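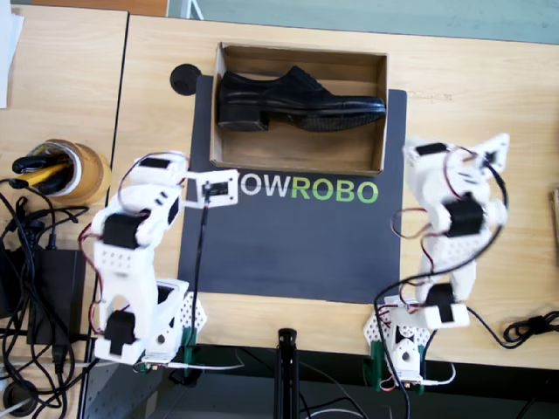

Storing dress shoes long term – original box or not?
Shoe Care and Repair > General

lastnumber80
Posted 22nd May
I've got a pair of black leather lace-ups that only come out for weddings and interviews. They're Grovetti, bought in the sale, and I want them to last. My next wedding is in June and after that they'll probably sit until Christmas.

At the moment they go back in a plain cardboard box on top of the wardrobe. My other half says cardboard is bad for leather and I should get the clear plastic ones with the drop front. My dad kept his in cardboard for years and they were fine, but he also wore them every Sunday. What do people do?

welt_and_see
Cardboard is fine. It breathes a bit. Plastic traps whatever moisture is in the shoe when you put it away and you open it six months later to a white bloom on the uppers. Let them stand a full day after wearing, then trees in, then box.

m_torridge
Disagree with the above. I had mine in cardboard in a spare room with an outside wall and the box itself went soft and musty, and the shoes with it. Moved everything to plastic with a few holes drilled in the ends and haven't had mould since. It depends on the room more than the box.

welt_and_see
If the room is damp enough to make a box go soft then the room is the problem. I wouldn't keep shoes in there in anything.

m_torridge
Some of us only have the one spare room.

Leonie Holzer
On its side or sole down? I ask as I see a lot of boxes packed with the shoe flat on its side and I've never known if it matters.

lastnumber80
Side, that's how they came from the shop so I carried on doing it. 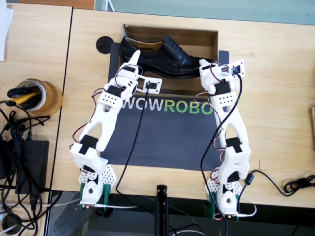

Black lace-up on its side in the open box, toe to the right

Leonie Holzer
Thanks. Same as I do then. I do put tissue between the two so the heel of one doesn't mark the toe of the other. That happened to a pair of Redel brogues of mine, a dull patch the size of a 5p on the toecap that took ages to polish out.

welt_and_see
Side is all right with a tree in. Without one the top side sags and you get a crease across the vamp. If you don't want to pay for trees, stuff the toe with plain tissue. Not newspaper, the ink comes off on a light lining.

brackenfold
Newspaper has never come off on mine and I've used it for 24 years.

welt_and_see
Then you've been lucky or your linings are black.

brackenfold
They're black, yes.

Zaid Khalaf
I do repairs, so here is what I see come over the counter. Mould is mostly from shoes put away the same night. Second is polish. People put on a thick coat of wax "to protect them", shut the lid, and it goes cloudy and cracks at the bend. Before storing you want:

Laces out or at least loosened right down
Brush, then wipe with a barely damp cloth
Thin coat of cream, not wax, and leave it overnight
Wipe inside the heel too, people forget the lining and that's where the sweat is
Into a cloth bag if you have one, then the box

Box type comes a long way after all that. I keep mine in cardboard, for what it's worth.

m_torridge
Fair enough on the wax. What cream do you use? I've got a jar of Holtby neutral that seems to sit on the surface.

Zaid Khalaf
Holtby is OK but you need much less than you think. Half a pea per shoe. I use Radulović black on black shoes, neutral on everything else.

lastnumber80
Right, I took the shoe back out to look at the lining. No smell, which is good. I'd been leaving the laces tied, so that's one thing to change.

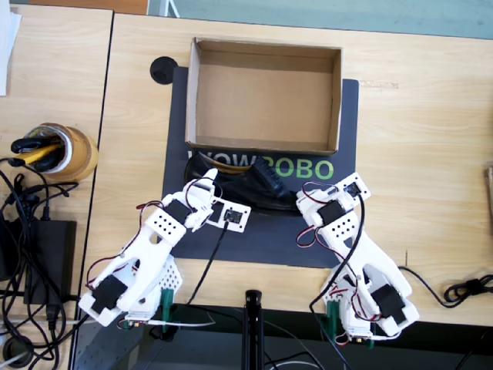 Box empty, shoe on the mat in front of it

Leonie Holzer
I'd worry more about the light lining than the upper. Mine went darker at the heel and never came back.

Zaid Khalaf
Saddle soap, a small amount on a sponge, and keep it off the stitching. It won't look new but it'll lift some of it. Dry it away from the radiator.

brackenfold
Does anyone bother with the little silica packets?

m_torridge
I do, 4 to a box. They need drying out in a low oven every so often or they stop doing anything.

welt_and_see
A waste of time in a cardboard box, the air gets in anyway. In plastic I can see the point.

m_torridge
So plastic with packets, as I said.

welt_and_see
You said plastic with holes drilled in it.

lastnumber80
I'm going to stay with cardboard for now, get some trees and move the box off the top of the wardrobe, it's against the chimney breast and gets warm up there. Are cedar ones worth the extra or will plastic do?

Zaid Khalaf
Cedar if you're putting them in straight after wearing. For storage only, plastic ones that fit will do. Get the size right, too big a tree is worse than none.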